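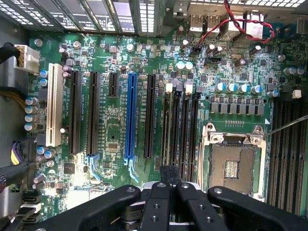
Keeping old computers going in a small town

The repair shop on the main street in Sarnport has a counter, a bench behind it, and a back room full of shelves. The owner opened it 21 years ago, after the Nakville office where she kept the accounting machines running was closed. She agreed to talk on the condition that her name stay out of it. Anyone in Sarnport who needs her already knows where she is, she said, and she has more work than she can get through.

Most of that work is desktops. People assume it would be phones.

"I don't do phones. I send phones to Nakville. I did them for one winter and I hated it. You need better eyes than mine and you need to like glue."

Her customers are farms, the feed store, two dentists, a church office, and a lot of retired people. The machines they bring in are often ten years old or more. She charges a flat fee to look at one and tells the customer over the phone what she found before she does anything else.

"Half of them want to know if they should throw it out. I ask what they use it for. If it's email and the church bulletin, I tell them to keep it. Put in a solid state drive, clean out the dust, and it'll run another few years. If they're trying to edit video on it, that's a different talk."

Dust comes up a lot in conversation with her. The roads east of town are gravel, and in July the trucks are running all day. She has opened cases from the grain elevator where she could not see the fan on the processor. She takes those out to the alley with a compressor and a mask before they come anywhere near the bench.

"The feed store is the worst. Corn dust. It gets a little oily and it sticks. I've told them to get the computer up off the floor, and they put it on a brick. So it's on a brick now."

She learned on the job in Nakville, from a supervisor who made her write down every step of every repair in a spiral notebook. She still does it. The notebooks are on a shelf over the bench, and she uses them more than she uses the internet. When a machine comes back with the same trouble, she can look up what she did the first time.

The business nearly closed once. A supplier she had bought power supplies from for years, Droltel, stopped taking small orders, and for most of a year she was buying parts at retail and making nothing on them. She took a bookkeeping job in the mornings and opened the shop at noon.

"I didn't tell customers. I put up a sign with new hours. They figured I'd gotten lazy."

What pulled her out of it was used parts. A company in Cuervo was replacing all its office desktops and wanted them hauled away. She borrowed a stock trailer and made two trips. She stripped them over the following months, tested what she could, and labeled everything. The last time she did a full inventory she had 3,142 parts on the shelves, counting memory sticks and cables but leaving out screws.

Screws are in coffee cans. There is a system to the coffee cans, she said, but it would take too long to explain.

Asked what people get wrong most often when they try a repair at home, she did not have to think.

"Memory that isn't pushed in all the way. They buy the right stick, they put it in, they get scared of breaking something, and they stop short. Then it won't start and they think they killed it. I push it down until it clicks and hand it back. I don't charge for that."

The second is the battery on the motherboard, the flat one like a coin. When it dies, the computer forgets the date, and then websites stop loading and the owner thinks there is a virus. It costs a couple of dollars to replace. She keeps a tray of them next to the register.

She is careful with people's files. Drives she cannot save go into a locked cabinet until the customer decides what to do, and a few have been in there for years. One holds pictures from a wedding. A recovery lab quoted the family 505 dollars, and they are still thinking it over.

"I'm not going to be the one who throws it away. It doesn't take up much room."

She does not have anyone lined up to take over. A high school student helped out for two summers and was good at it, then left for college to study nursing. She has taught a Saturday class at the library, where people open up a dead computer and put it back together. Attendance goes up and down. She would do it again if the library asks.

As for her own computer, it is a desktop from the Cuervo load, with the side panel off. She has been meaning to put the panel back on. It is leaning against the wall behind the door.

The shop is open noon to six and closes for lunch on days when she forgot to eat before coming in.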